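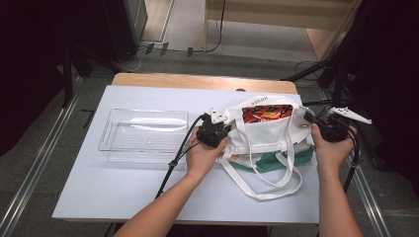
Unit 4 covers the unpacking of soft carriers, meaning bags with no frame and no fixed base. A soft carrier has no shape of its own once it is laid down, so the sequence of work depends on where the opening ends up. With the bag on its side and the opening facing away from the person, as with the white canvas tote lettered HOUSE, both sides of the mouth can still be held, but the contents have to be drawn out across the far half of the board. The clear tray stays to the left and is kept empty until the first item is out.

Terms used in this unit

Mouth: the open edge of the bag.
Panel: the front or back face, whichever carries the printing.
Drop: the length of the handle from its highest point to the mouth. The practice totes from Dultance have a drop of 212 mm.
Bundle: any folded cloth that comes out as one piece. Scarves and printed cloths are treated as bundles and are not unfolded at this stage.

Order of work

1. Clear the handles from the mouth. Long straps tangle on the near side of the board and will drag the bag if something is resting on them.
2. Hold the mouth at both sides. Widen it before reaching for the contents.
3. Draw out the bundle along the line of its folds.
4. Place the bundle in the tray with the folded edge towards the centre.
5. Lay the empty bag flat, panel up, and bring the straps back over it.

Handles
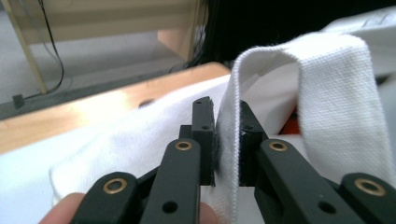

Figure 4.2. Canvas strap held upright, twill weave and stitched edge showing.

A woven strap bends easily across its face and resists bending across its width. Held on the flat, it forms a rounded fold at the top of the loop. Check for twist by following the stitched edge from one end to the other; if it changes sides, turn the strap over before laying it down.

Marks are recorded on the Otik sheet. The pass mark for Unit 4 is 71. Students at the Trorkthorpe campus hand in their sheets at the Rampersad Building, Room 692, before the April break.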